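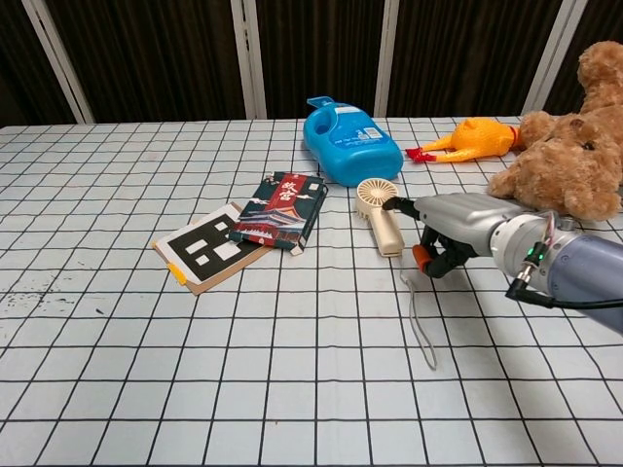 Gaver hand on the arm, just right of the mini fan. Jug, chicken, bear and the 故宫 book or packet also on the grid cloth.

September 20, 2026 - Gaver hand, trial unit from Pranov

Fouad in with me today. The brochure says "grasps household items out of the box." I'd like to know whose house. Their demo reel is all mugs and boxes, so I put the fan first on our list. Rectangular handle, lanyard, round grille at one end - plenty to get wrong.

Fan: 41 picks out of 54. Pranov's rep told Periklis to expect better than that and blamed our approach angle. Maybe. We used the approach their own setup guide gives, so if the angle is wrong the guide is wrong too.

Most of the misses look alike in the log. Fingers close early, handle rolls, hand reports a good grasp anyway. That last part bothers me more than the misses. A hand that reports holding something it isn't holding is going to cost us downstream.

Chicken: 4 tries, 3 picks. Too few to mean anything, and rubber is kind to every gripper I've ever tested. Not putting it in the report.

Jug and bear not run yet. Fouad thinks the bear will go fine. I think the fur will confuse the contact threshold - he owes me a coffee if so.

To do:
- ask Pranov what "grasp confirmed" is based on, in writing
- rerun the fan with the lanyard off
- get the Vass price before Periklis signs anything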